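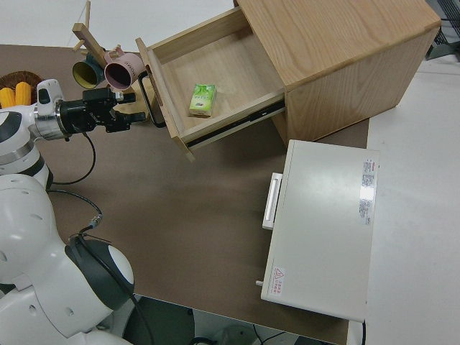 Brazo blanco con pinza negra frente a un cajón abierto, visto desde arriba.

Producción lechera II
Tema 3. El secado de la vaca: dos meses que deciden la lactación siguiente

¡Llegamos a uno de mis temas favoritos! El secado suele ocupar media página en los manuales y, sin embargo, pocas decisiones de manejo se notan tanto después en el tanque. Repasad antes los apuntes de anatomía de la ubre, sobre todo lo del canal del pezón y el tapón de queratina, porque vamos a volver a ellos todo el rato.

Por qué se seca una vaca
El tejido secretor necesita renovarse antes del parto. Si se ordeña sin interrupción hasta el final de la gestación, la lactación siguiente arranca más baja y el calostro pierde calidad. El periodo habitual ronda los sesenta días. Por debajo de 30 la renovación suele quedarse corta, y los secos muy largos traen otro problema: vacas que llegan gordas al parto, con más riesgo de cetosis e hígado graso.

Fases
Involución activa. Comienza con el último ordeño y dura de 2 a 3 semanas. La ubre se llena, la presión interna frena la secreción y el tejido se reorganiza. Mucho ojo aquí, que es cuando entran buena parte de las infecciones nuevas.
Reposo. La ubre está recogida y el tapón de queratina, si se ha formado bien, cierra el paso a las bacterias.
Preparto. Vuelve la actividad secretora y se forma el calostro (¡una maravilla de proceso!). El riesgo de mastitis sube otra vez.

Secado selectivo
Consiste en reservar el antibiótico intramamario para las vacas que lo necesitan, según el recuento celular, el historial de mastitis y, cuando se puede, el cultivo. Las demás reciben sólo sellador interno. La limpieza de la punta del pezón tiene que ser impecable: primero se limpian los pezones más alejados y después los cercanos; para aplicar la cánula, al revés.

Caso práctico: granja Kolham
Rebaño de frisonas en estabulación libre. En junio se secaron 14 vacas, todas con antibiótico y sin mirar los recuentos individuales. La ración de secas era la misma desde el primer día hasta el parto. Con la hoja de datos de Kolham, preparad:
- un criterio de selección razonado
- una propuesta de ración para el preparto, atendiendo al balance catión-anión
- un calendario de revisión de ubres

Quien quiera puede compararla con la granja Lusavlow, que trabaja con pastoreo y partos agrupados. Cambia muchísimo el planteamiento y da para una discusión estupenda en clase.

Entrega: diciembre de 2023, en la carpeta del grupo. Máximo 3 páginas, tablas aparte.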